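Been testing the Fiditix hand-held gripper kit from Lurkard for a bit. Notes in a thread, mostly for people deciding whether to buy or print their own.

1/ The kit is a pair: two grippers, two camera mounts, charger, case. We paid 1,239 for ours, before shipping. Spare finger pads are extra, which I think is mean at that price.

2/ Fingers are a linkage type, so the tips stay near parallel through the travel. Play at the joints was low out of the box. Almost 34 hours of use later there is a little more in one of them. Still usable.

3/ Trigger is stiff. Fine for ten minutes, tiring after forty. Jallau's handle is better shaped but the whole thing is heavier.

4/ Recording software is by Jibrin and sold separately. Sync between left and right was good. It dropped 6 clips out of 119, all on the same memory card, so I blame the card for now.

5/ Calibration takes a printed board and a flat table. The manual has the steps in the wrong order — do the lens first, then the finger width.

6/ Cloth is where I spent most of the time. Rigid objects are easy for any of these kits. Thin fabric on top of more fabric is a fairer test of the tips.

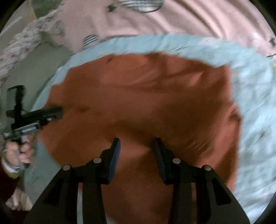

Fingers open over the orange-brown cloth, second unit at left.

7/ The pads grip a single fold well. On flat cloth you have to push a ridge up first, and the tips are a touch too blunt for that. Narrower ones are promised for July.

8/ Would I buy it again? For two-handed cloth work, yes. For picking up boxes, get something cheaper. Pad wear figures to follow when I have them.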